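Teaching by hand: notes from the Callell room

Wiping down a whiteboard is the next job on our list for the Prultunik arm, and demonstrations started in May.

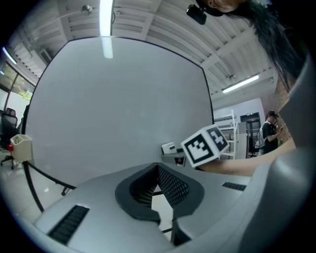

How the sessions run

We no longer drive the arm by remote control for this one. The person giving the demonstration holds the gripper and does the task with it, start to finish, and the camera on the gripper records each go. The marker cube is shown to the camera at the start of a session so that the software can work out where the gripper is. If you skip the cube, the whole session has to be thrown out, and we lost a Wednesday afternoon that way.

Elif Naz Kırmızıgül is running the demonstrations. She wants 50 good ones before we train anything. We have 40. Another 7 were recorded but left out, mostly for tracking that dropped when the gripper was turned too quickly toward the window.

What we have learned so far

Go slower than feels natural. People who wipe a board every day do it fast and with a lot of wrist, and the arm can't copy that. Long strokes from the shoulder work better.

Start each demonstration from a different spot. The first batch all began at the same corner, and the trained arm then went to that corner no matter where the marks were.

Keep your mistakes if you fixed them. If you miss a patch and go back for it, leave that in. Elif Naz found the arm recovers better when it has seen a person recover. If you drop the eraser, stop and start again.

Glare is still a problem. The ceiling lights show up on the board as a pale streak, and an earlier version of the model treated the streak as something to wipe. We are recording at different times of day and shifting the board between sessions to see if that helps.

Remote control is staying for the Karakaya bench, where the parts are heavy and nobody wants to stand close. The two sets of recordings are stored separately. Please don't mix them, as the file layouts are different and the loader will not warn you.

Results from the last task

The cup-sorting model finished its trial with 74 per cent of cups placed in the right tray. Most of the misses were cups lying on their side. We will record more of those once the whiteboard work is finished.

Taking a turn

We need more people on the gripper, and left-handers in particular. A session takes an hour, including the practice run. You don't need any background in robotics. Sign up on the sheet outside the Prullden office, and tie back loose sleeves before you start. The gripper gets heavy after a while, so put it down between goes and take your breaks.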